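Taking a desktop apart, one module at a time
Interview with the disassembly group at the Birnora student robotics club
2019-05-15

The disassembly group has been working on the same problem since November: getting a robot to remove and refit the parts of an ordinary desktop computer without a person touching the case. Shiela Barredo leads the project and writes most of the motion code. Solomiia Hnatiuk designs the fixtures. Jyoti Rawat handles perception and keeps the logs. They spoke to the club newsletter between runs.

Barredo began with the choice of task. "A desktop tower is a reasonable target for students. The parts are standardized, the connectors are keyed, and replacement parts cost very little. At the same time it contains most of what makes disassembly hard. There are latches, there are cables that go where they like, and there are parts that need real force next to parts that can't take any."

The group had first proposed to remove everything down to the bare chassis. Their advisor, Geeta Khurana, sent the proposal back with one line asking which operation they would finish first. They picked memory modules.

"Memory looks easy," Barredo said. "You open the latch, you grip the module by its long edge, and you pull straight up. The trouble is the word straight. If you're off by a small angle, the module binds in the slot and the force climbs very fast. A person feels that and wiggles it. Our first controller didn't wiggle. It stopped and reported a fault, and it did this on almost every attempt."

The present controller uses a short compliant search before the pull. The gripper closes, backs off slightly, lets the module settle between the fingers, and closes again. Only then does the upward motion start. 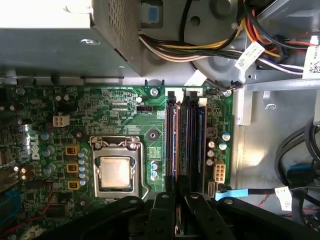 "Cables are the other half of it," she went on. "The approach path has to be planned around the harness, and the harness isn't in any model. You can have the CAD for the chassis and the board and still know nothing about where the power leads are lying. We used to tie them back before each run. Khurana asked us to stop doing that, because a used machine doesn't arrive with its cables tied back."

Rawat's part of the work follows from that decision. Her software compares what the camera reports with a nominal layout of the board and flags any region where something is lying over the target. If the region is flagged, the arm tries a second approach direction. If that is also flagged, the run ends.

"It's conservative," Rawat said. "I would take a run that ends early over one where we drag a connector off the board. We've done that. The log entry for it is quite short."

She keeps a record for every attempt: approach direction, peak force, time to grip, and outcome. The log stood at 458 attempts when we spoke. The first 400 were made with the cables tied back, and she reports them separately. "They're a different experiment," she said. "Putting them in the same table would make us look better than we are."

Asked about processors, Barredo was cautious. The retention lever has to be released sideways and then swung up through a long arc, and the fingertips were drawn for gripping flat edges. The group has tested the lever motion on a loose board clamped to the bench. It hasn't yet been added to the full sequence.

The question of where to put a part once it has been removed took longer than anyone had planned for. The early fixtures were copied from a parts organizer, and the modules leaned in them at whatever angle they were released. Picking one up again meant finding it again.

Hnatiuk redesigned the plate with a separate holder for each type of part. "A holder has 2 jobs," she said. "It has to accept a part that arrives slightly wrong, and it has to give it back in a known position. Those two work against each other. A wide mouth is good for placing and bad for picking. So the holders taper. Wide at the top, close fit at the bottom."

She printed 3 versions of the plate. The first warped. The second was flat, but the posts were too close together for the gripper to open between them. The third is the one on the table now.

"I measured the gripper closed," she said of the second plate. "It has to be open when it leaves."

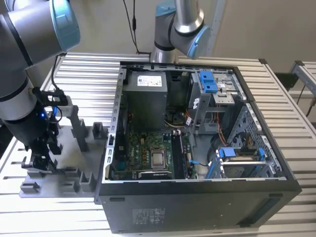

Two arms, one case

The cell has two arms, and visitors usually assume that they work together on the same part. For most of the sequence they don't. Barredo described the present arrangement as taking turns: one arm holds a clear position while the other is inside the chassis, and a simple lock in the scheduler prevents both from entering the same volume.

"We wrote a version where both moved at once," she said. "It was faster when it worked. When it failed, it was very hard to say which arm had caused it. For a student project I want failures I can read."

The second arm matters more for the drive latches. Releasing a latch while drawing the drive out is awkward with one gripper, and the group's plan is to press with one arm and pull with the other. Barredo has the motion running in simulation. On hardware, she said, the contact forces don't match yet, and she suspects the friction values.

Mali Harries, who joined the group this term, has been given the return direction: taking a module from its holder and putting it back in the slot. She said that insertion is harder than removal by a wide margin.

"The notch has to line up with the key, and you can't see the key once the module is over it," Harries said. "So you lower it until you touch, then slide along the slot in small steps and watch the force. When the notch finds the key there's a small drop. Then you push, first one end and then the other. If you push without the drop, you're pushing on plastic."

She stops each trial below a force limit that Khurana set, and the limit isn't open for discussion.
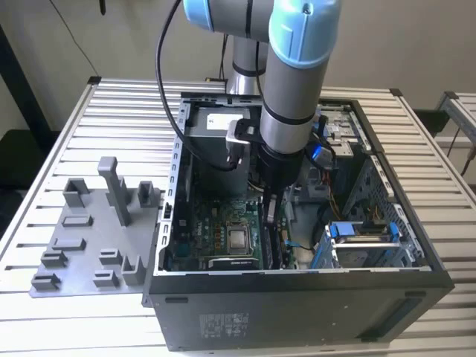
One arm working near the memory slots, with the fixture plate to the left of the tower.

The group will show the memory sequence at the Stendmont open day, removal first and insertion if Harries is satisfied with it by then. After that, Barredo wants to try towers from other manufacturers. Rawat wants more attempts with the cables loose before anything else changes.

Hnatiuk was asked whether there would be another fixture plate. She said that the drawing was already done, with more clearance at the tall post, and that she was waiting for time on the printer.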